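Home & Garden > Cleaning & Surfaces > Tables and Desks

How do I get gray marks off a white laminate table that lives against a wall?

I have a white laminate table in the small room off our kitchen. It has been pushed into the corner for 14 months, and we use it for folding, school projects, cutting out sewing patterns, whatever needs a flat place. The top used to wipe clean with a damp cloth. Now it has gray smudges that move around when I wipe but don't leave, and when the evening light comes in low I can see streaks going across it on a slant.

So far I have tried dish soap and warm water, a glass spray, and one of those white foam erasers on a spot near the leg. The eraser took the smudge off but I think the spot looks a bit duller than the rest, so I stopped. I don't want to do the whole top and end up with a matte table.

I would also like to know what people do about the line where the back edge touches the wall. Crumbs and thread go down there and I end up pulling the table out, which scrapes the floor. The wall is painted a light gray and I don't want to put caulk on it because we rent.

The table is an Onska, the plain one, 166 cm long. I no longer have the care sheet.

Vira Stasiv

2 answers

Your streaks are most likely soap. I fitted and cleaned office furniture for a long time and most of the "stained" white tops I was called out to had a film of cleaner on them, with hand grease and dust stuck in the film. Glass spray on top of dish soap makes it worse. The film follows the direction you wipe, so if you stand at one corner and swing your arm you get lines on a diagonal.
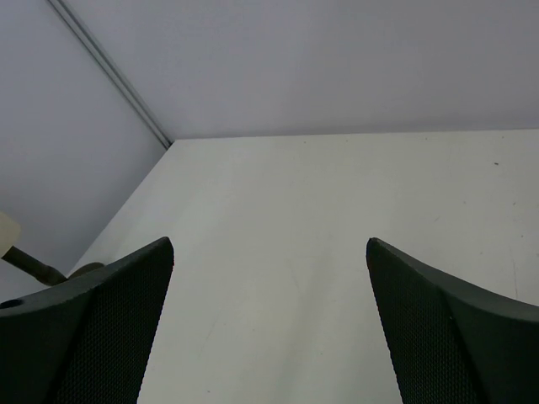 White laminate is seldom a pure white, and you need to know what your own top looks like clean before you decide it is dirty. Many of them lean toward cream or have a little green-gray in them, and next to a gray wall that cast is easier to notice. On a top like this one the smudges and faint scuffs are one job and the lighter streaks in the middle are another, so treat them separately. Look along the surface toward the wall instead of straight down at it, and you will pick out both kinds much more easily.

For film: mix one part white vinegar with four parts warm water. Wring the cloth out until it doesn't drip. Wipe in straight lines from the wall toward you, turn the cloth often, then go over it again with plain water and dry it with a clean towel. Do the drying part. If the cloth is still coming up gray after the second pass, do the whole thing again the next day.

For scuffs: a little baking soda and water on a fingertip, very light pressure, then rinse. Rubbing alcohol is better for anything that came off a pen or a shoe. Test it underneath first. If a scuff stays exactly the same after alcohol, it is probably a scratch in the surface and you should leave it alone.

The dull spot from the eraser will not come back. Those pads are a very fine abrasive, something like 2,000 grit or finer, and they take the shine down a bit each time. Near the leg it won't bother you. Don't use furniture polish to even it out - it gives you a greasy patch that collects dust.

For the gap, buy foam weather strip with adhesive on one side and stick it to the back edge of the table. Nothing goes on the wall. Push the table in until the foam is squashed a little. Check that the wall is straight first, mine had a dip and I needed a thicker strip at one end. Felt pads under the feet will take care of the floor.

Lukian Kuzmenko

Marked as helpful by the person who asked

I just use baby wipes and then a dry towel. Mine is a Holovko top, not Onska, but laminate is laminate I think. Had it since we moved to Metdale and it looks fine. For the crumbs I run the vacuum with the flat nozzle along the back on Sunday and don't pull the table out at all.

Comment from Vira Stasiv: Did the vinegar twice and the first cloth came up very gray. Most of the streaks are gone. There are two scuffs left that I will live with. Foam strip is on order, I went with the 10 mm.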